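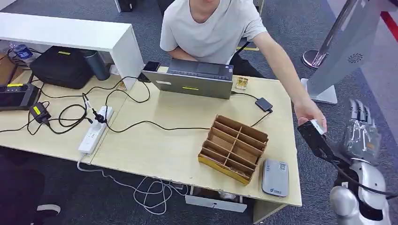 4. Hand cover and handover check

Do this after any cover change, or if the hand has sat more than 26 days. Two people. One at the desk, one on the stop button.

4.1 Arm parked, hand power off. Wait 20 seconds.

4.2 Slide the clear cover over the fingers, tips first. Leave slack at every knuckle. Tight plastic pulls the fingers shut and you'll get a false grip reading.

4.3 Tape it down. No tape across a joint.

4.4 Power on, run OPEN/CLOSE 3 times from the Rillow laptop. Listen for rubbing. If it rubs, back to 4.2.

4.5 Helper sits across the desk, holds the test piece out by one end, arm straight. Black box with the cable is fine, just keep the cable hanging clear of the wrist.

CAUTION: Sleeves up, no lanyards. Helper keeps the other hand back near there edge of the desk.

4.6 Send HANDOVER. Fingers should stop beside the piece, then close. Helper lets go on the tone, not before.

4.7 Grip force over 25 N = stop, recalibrate (section 6).

Note: cables on the desktop catch the elbow on the way back. Move them befor you start. Adapters go on the side table.

Note: Nakajima tape leaves less glue behind than the grey stuff.

Cover torn? Bin it, don't patch. Spares from Bogdan Bucur, Ornstead office.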